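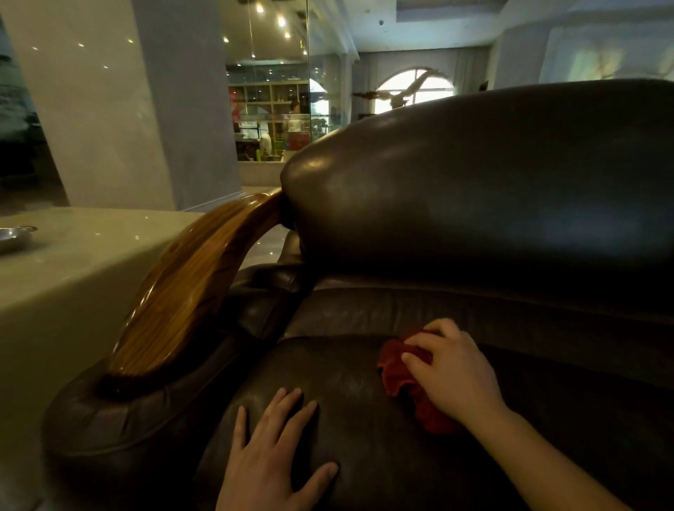

Leather armchair with varnished wooden arm.

Wanted: people who sit down to read and don't get up again

The Nendbridge Reading Room is looking for participants in a study of how long grown adults will stick with a book they aren't enjoying. We suspect the answer is "too long," but our funders would like a chart.

You will be handed a novel. It will be long, and it will be fine. You may quit at any page, provided you write down the page number and one true sentence about why. "It got boring" is a true sentence. We have 82 of those already and would welcome some variety.
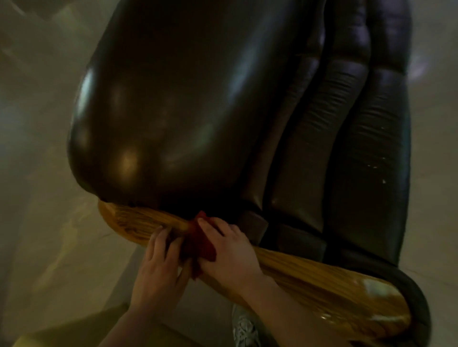
Sessions run for 2 hours on weekday evenings through October. Tea is free. The cookies are also free, but they are from the Gunen bakery's day-old shelf, so adjust your hopes.

You should be over 18, read English comfortably, and own up to at least one classic you have lied about finishing. Book reviewers may apply - we'll try to be kind.

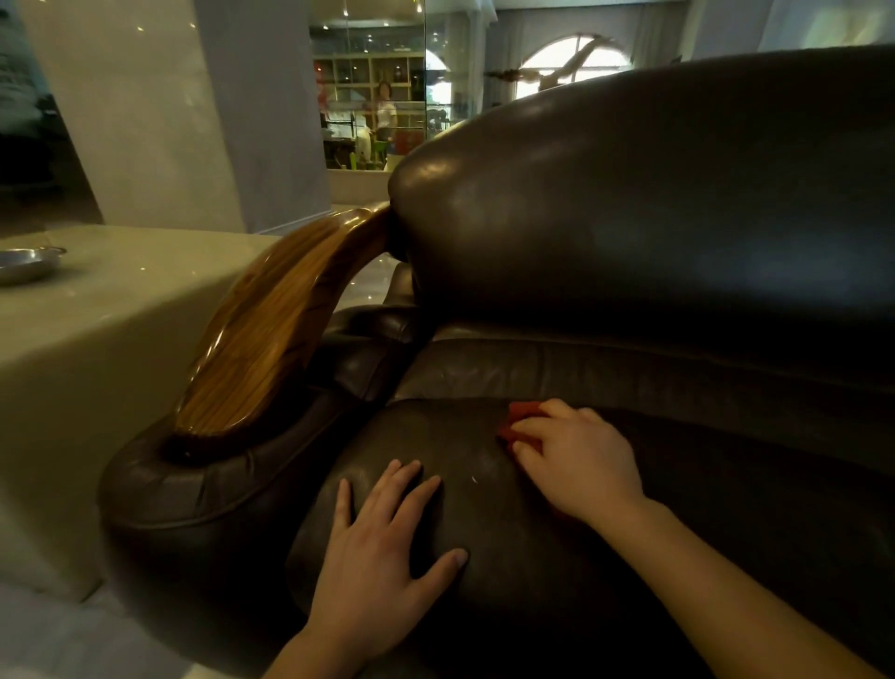
Each participant receives $200 after the last session, plus the novel, which you may not refuse.

To apply, send Rachid Radwan a short note at the front desk with your name, your free evenings and the last book you gave up on. Please don't attach a reading list.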